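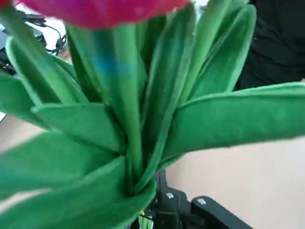
A felt tulip in the gripper on our second bench.

I've worked at Grerkon for long enough to have strong feelings about tulips. We make display stock, the soft fabric flowers and little props that shops put in their windows, and every single piece gets handled by a person before it goes in a box. You fluff the leaves, you check the stem for stains, you make sure the head sits right, and then you do it again. On a normal day that's 165 flowers for me. In October, when the spring orders start landing (yes, October, don't ask me how retail calendars work), it goes up and my wrists let me know.

So when the arms went in, I was not standing at the door with a protest sign. I was kind of hoping they'd take the whole lot off my hands. I want to write down what changed, because most of what I read about robots at work comes in two flavors, doom or brochure, and neither one sounds like my building.

The first thing to go was the chatter. We used to sit four to a table, close enough to steal each other's gum, and you could get through a whole shift on somebody's divorce. Now the benches with arms need space around them, so we're spread out, and the one of us on robot duty is watching with a controller in hand and can't really follow a story. I didn't see that one coming at all! I was worried about my hours and what I lost was the gossip. I'd put that on the list of costs if anybody asked me to write the list, and I think somebody should.

The hours are fine, by the way. Management told us there'd be 55 of us on the floor before and 55 after, and so far that's held. What moved is who does what. The people who got picked for robot duty got a small raise and a new title, and the people who didn't get picked got neither, and they're doing the same work they always did next to a machine that's learning it from them. You can imagine how lunch went that week. My view is that if the arm is learning from everybody's hands, everybody's hands should be paid for it. I've said so in a meeting and I'll say it here too.

Then there's the part I find hard to explain to my family, which is how slow it all is. They picture a blur of metal. What I've got is a bench with a brown cloth on it and a pair of arms, and I'll spend a whole morning on one kind of pickup. Flowers are bad enough, since felt bends wherever it likes.

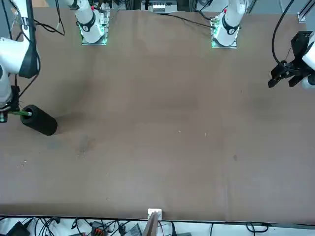
Tubes and cylinders have their own problems. My own fingers know how hard to squeeze a round thing on a soft cloth, and I could not tell you how they know. Trying to put that into a machine has made me notice how much skill there is in work that gets listed as unskilled. We did 1196 tries on the Tuvia order alone, and I kept my own tally in the back of a notebook because I wanted to see it in ink. Somewhere in the middle of that I stopped being annoyed with the arm and started being a bit proud of my hands – at my age!

A friend of mine works over at Selvanayagam, where they bought a finished system from Herus and switched it on over a weekend. By Saturday night the old line was unplugged. She says it works well enough, but no one on her floor can tell you why it does what it does, and when it stops they wait for a phone call. I wouldn't trade. Our way is slower and it's messier (you should see the cables), but when something drops, I usually have a decent guess why, and they listen to me when I say so. That matters more to me than the title.

I do worry about the new kids. I learned this job by doing the boring part for 37 weeks straight before they let me near anything delicate, and the boring part is exactly what we're handing over. Where does the next person pick it up? I've asked for every new hire to get a full season at the plain tables first, no arms, just flowers and somebody to talk to. I haven't had an answer yet. I'm going to keep asking, and if you work somewhere like this, I'd ask too – before the last plain table gets moved out.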